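Please Open the Fingers Before You Leave

I have a rule sheet taped inside the lid of my laptop. It has 14 lines on it, most of them boring, and I'd defend every single one in a pub argument.

It came out of a month I spent following the people at Vorker, a smallish outfit that teaches machines to pick things up using hand-held grippers. You walk about with the thing in your fist, squeeze, lift, put down, and the recording goes off to teach an arm how to do the same. I'd gone along expecting to write about clever software. I came home with a notebook full of housekeeping, and I loved it!

Take the start of a recording. At Vorker every take begins with the fingers fully open and nothing between them, held still for a moment over something plain. Then you begin. Same again at the end. It sounds fussy until you've sat through the takes from their first spring (I have, with biscuits), where half the clips begin mid-grab and you can't tell what the hand was meant to be doing.

Then there are the pads. The pads get checked before the first take of the day and again after lunch, and if one has been swapped you write it down. Screws too. A quarter turn of slack in a pad screw is enough to spoil an afternoon, I was told, and 600 takes once went in the bin over exactly that. I felt quite ill hearing it.

Vogler, who make fittings for this sort of kit, publish their own guide, and it runs to 146 pages. I read it on the train to a workshop at Candemeo in May. Much of it is sensible and some of it is plainly written by people who enjoy numbering paragraphs. My favourite bit is the section on labels, which says a label should be replaced when it can no longer be read from arm's length. Lovely. I've since applied this to my spice rack.

What the guide doesn't do very well is tell you which rules matter at nine in the morning when you're late and the coffee hasn't worked. So the Vorker lot cut it down to their one sheet, and the open-fingers line sits right at the top, with the pad check under it.

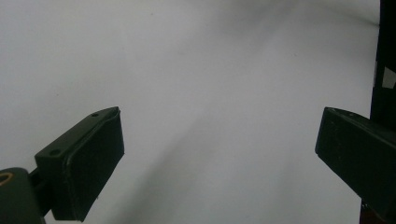 Kano, where they've been running a similar sheet for longer, wrote to me after I'd shared a draft of this piece, and they think the order is wrong: the pad check should come first, they said, as an open hand with a bad pad is still a bad take. They also reckon 14 lines is too many and that people stop reading at around 16 words anyway.

I put that to the Vorker team over tea. They've agreed to try the pads at the top for a month, but the sheet is staying the length it is. Mine's still got the old order, and the tape's holding up nicely.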